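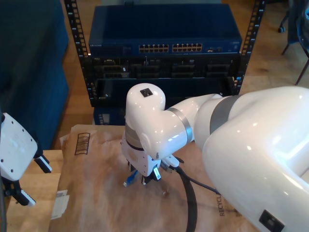
Notas para a apresentação – acondicionamento de cabos de rede
Sessão de sábado, 25 minutos, Nazmiye Dönmez

1. Abertura. Apresentar o âmbito: cabos Ethernet terminados, expedidos pela Skosska em caixas de 70 unidades. Ficam de fora a fibra e os cabos de alimentação.

2. Papel kraft. Usamos folha castanha de 70 g/m², amarrotada à mão antes de ir para a mesa. Os vincos dão volume e a ficha não assenta em superfície dura. Referir que a folha lisa foi abandonada em setembro.

3. Ficha. O ponto fraco é a patilha de retenção. Segurar pelo corpo da ficha, nunca pela patilha nem pelo cabo. Corpo translúcido azul: permite verificar os condutores sem desmontar nada. Pausa para perguntas.

4. Enrolamento. Voltas largas, sem torção. O cabo de 300 cm leva uma só atadura; os mais compridos levam duas. Mostrar a amostra da Willach (trazer na mala).

5. Etiquetas. Papel branco, colada na folha exterior depois de fechada – se for antes, enruga com o papel.

6. Resultados. Lote de 3000 cabos, 221 devoluções por patilha partida antes da mudança de papel. Os dados posteriores são da Ju-won Yoon e ainda não estão fechados; não adiantar valores.

7. Perguntas. Custo por caixa: remeter para a Kyu-ri Ahn.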